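Onislow
Right, I have finished my first ever jar of sauerkraut and I am going to be unbearable about it. Thread!

Onislow
I've wanted to have a go since last August, when I had a cheese toastie at the Kumgate market with a great heap of the stuff on top. Sharp, crunchy, a bit fizzy. I'd only ever had the kind out of a tin, and I thought I didn't like it!

Onislow
The ingredients are cabbage and salt. I kept going back to the recipe to see what I'd missed. You slice the cabbage as thin as you can manage, weigh it, add 2% of that weight in salt and then squeeze it with your hands until it gives up and sits in its own juice.

Onislow
The squeezing goes on for ages. I gave up after a few minutes, made a tea, came back and it had gone floppy all by itself. So now I salt it and walk off, and do the squeezing afterwards. Much easier on the wrists.

Onislow
Then you pack it into the jar, really shove it down, and make sure the liquid covers everything. Anything poking out of the brine can go mouldy. I put an outer leaf on top and a little glass weight on that (Filali, the kitchen shop by the station, sells them in packs of 4).

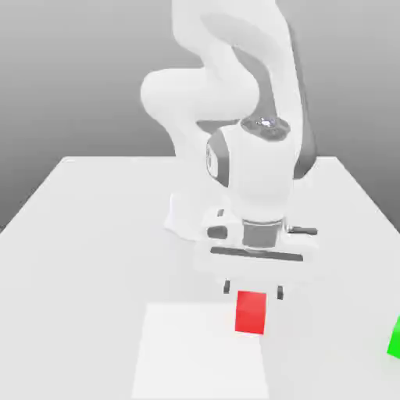
Onislow
By day 3 there were bubbles!! I was far too excited. I kept tapping the side of the jar to watch them go up. It also leaked all over the shelf, so please stand yours on a plate.

Onislow
The smell changes a lot. First it's just raw cabbage, then there's a slightly eggy stage where I nearly lost my nerve, and then one morning it smelled sour and clean and lovely.

Onislow
I tasted a forkful every few days with a clean fork. At the end of week one it was salty and not much else. By week 3 it had proper tang and still had its crunch, so into the fridge it went.

Onislow
What I've eaten it with so far: baked potato, sausages, scrambled eggs, a cheese sandwich, more potato. Also straight from the jar, standing up, with the fridge door open.

Onislow
A small white cabbage was 80p and it filled a one-litre jar with a bit left over for coleslaw. I can't get over that. The little pots in the deli cost 5 times as much and they're gone in two lunches.

Onislow
Next up is red cabbage with caraway, and after that carrots with ginger. Someone on the Nestuno forum does hers with apple and juniper, and I want to try that too, but I've only got the two jars.

Onislow
If you've got a favourite combination, please tell me! Especially anything with beetroot, I've got a whole bag of it going soft in the bottom drawer.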